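Speaker notes – "Loud Walls, Small Rooms"
Home decorating evening, Flullden branch library, 12 Jan 2022

**Opening (keep it short, they've had the cookies already)**

Good evening. I have hung 193 rolls of wallpaper in my life, and I would take back 7 of them. We'll get to those.

Ask who has wallpaper at home. Then ask who chose it. Wait for the laugh. If there's no laugh, move on to the paste.

**Why pattern came back**

For a long stretch every house for sale in Flullden was the color of oatmeal. People painted for the buyer, and then they didn't sell, and lived for years in a home decorated for a stranger. Pattern is what happens when they get tired of waiting.

Pause. Sip of water.

The usual worry is that a big print will make a small room feel smaller. A small room already feels small. You may as well have something to look at while you bump your elbow.

**Going all in**

One accent wall is how most people start. It's polite. It's also the wall everyone ends up sitting with their back to, so the guests get the benefit and you get the beige. If you love a pattern, run it around the corner and see how you feel.

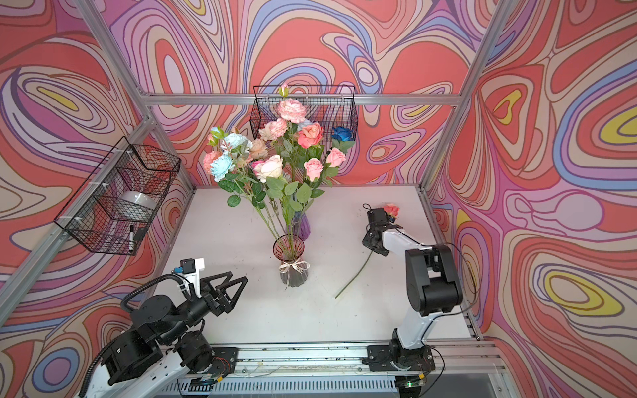
Corners are where the money goes, though. No corner in any house on Wanitz Street is square, mine included. Cut the strip so it wraps a half inch past the corner, then start the next one on a fresh plumb line and overlap. You will lose a bit of the match. Wavy prints forgive this. Stripes remember it forever.

(Tell the hallway story here – stripes, crooked ceiling, marriage survived. No more than three minutes.)

**Buying**

- Order one extra roll. Same batch number, same day.
- Tape up a big sample and leave it for a week. Look at it before coffee.
- My Visteo paste brush has outlived two ladders. I'm not paid to say that, but I'd like to be.
- The Ismail sample book is going around the room. It comes back to me at the end. Last January it didn't.

**Cost**

My dining room came in at 500 dollars, paste included, lunch not. Paint would have been cheaper. Paint is always cheaper, so say that out loud before somebody in the second row does.

**The seven rolls**

Bathroom. No fan. Metallic bamboo print. Pass the leftover piece around and let them feel it. Then questions until the lights blink, and stack the chairs.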